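Repeating light in night sky frames, same position, two nights running - what am I looking at?

Posted in: Unexplained Sightings > Photo and Video Analysis

Kotero

I run a fixed all-sky camera on a shed roof and have a recurring object I can't classify. Details follow.

The camera is a monochrome sensor with a fisheye lens under an acrylic dome, pointed at zenith. Exposures are 44 seconds with a short gap for readout. The heater ring under the dome is on from dusk. Location is rural, with one sodium streetlight well below the horizon line of the lens.

On two consecutive nights in July, a pale oval glow appears low in the northeast, a little above the tree line. It is present in 11 consecutive frames on the first night and then gone from the next. On the second night the count was lower, but I had cloud coming in and don't trust the end time. There is no trailing. Stars in the same part of the sky show slight rotation over an exposure, and the oval does not.

What I have ruled out so far:
Aircraft. No strobe pattern, no movement between frames.
Moon. Below the horizon both nights.
Hot pixels. The shape is far too large and the dark frames are clean.

A member of another forum told me it matches a well-known "hovering craft" case from the eighties and that I should send him the raw files. I would prefer to exhaust the ordinary explanations first. The frames are stored as FITS and I can post crops. Has anyone seen the same thing on a similar setup?

Basard

Start with the dome. A fixed position relative to the camera, with the stars moving behind it, points to something attached to the camera or to the ground. Anything at astronomical distance would drift with the sky, geostationary satellites excepted, and those will be points at your focal length.

An oval with soft edges low in the field is the classic signature of an internal reflection. The light enters the dome at a shallow angle, bounces off the inner surface, strikes the front element and comes back. The source does not need to be inside the usable image circle. Your streetlight is a candidate even though the lens can't see it directly, and so is a vehicle parked with its lights on, a neighbour's floodlight or a gate sensor.

Tests, in the order I would do them:

Rotate the dome a quarter turn and leave the camera alone. If the oval changes shape or shifts, it is the dome.
Leave the dome and rotate the camera body. If the oval stays put in the image, it is inside the optics. If it stays at the same compass bearing, it is an outside source.
Fit a temporary baffle of black card on the streetlight side, high enough to shade the dome but not the lens.

Do one per night and write down which. People change all of them at once and learn nothing.

Also check the opposite side of the frame. Ghosts are often mirrored through the optical centre, so draw a line from the oval through the centre pixel and see what sits at the other end. On my own rig that line ended at a porch light I had forgotten about. 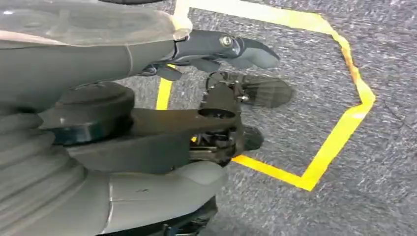

The heater is the other thing to look at. If yours is on a thermostat, log when it switches. A thin band of condensation on acrylic will scatter even a weak source into a patch that looks solid, and it will vanish within a frame or two once the surface is above the dew point. A sharp end to your sequence would fit that well. A cheap temperature and humidity logger beside the dome will settle it.

Regarding the eighties case, most of those photographs survive only as prints copied from prints. A similar shape in one of them tells you nothing about a digital frame from a different lens. Keep your raw files, and if you share them, share them publicly with the headers intact.

Najafi

Could be a temperature inversion. I have seen town lights lifted well above where they should be on still winter nights, and they look like they are hanging there. Are there any towns to the northeast? I wouldn't dismiss a real object either. Not everything is a reflection and some of us have seen things with our own eyes, no dome involved.

Vollorier

Agree with Basard on the dome, with one correction. The rotation test only works if the dome is not uniform. A good moulded dome that is properly centred will give an almost identical ghost after a quarter turn, and you may conclude wrongly that the dome is innocent. Take it off completely for part of a dry night and compare.

The inversion idea is testable as well. Refraction moves lights by a small fraction of a degree in normal conditions. Measure the altitude of the oval from a plate solve of the same frame. If it comes out at more than a degree or two above the true horizon, a lifted town light is off the table.

Please post the crops unstretched, plus one full frame with the header. An aggressive stretch turns any faint gradient into a disc, and several "objects" on this board have disappeared once the original levels were restored. Note the gain setting and whether you subtract darks before or after saving.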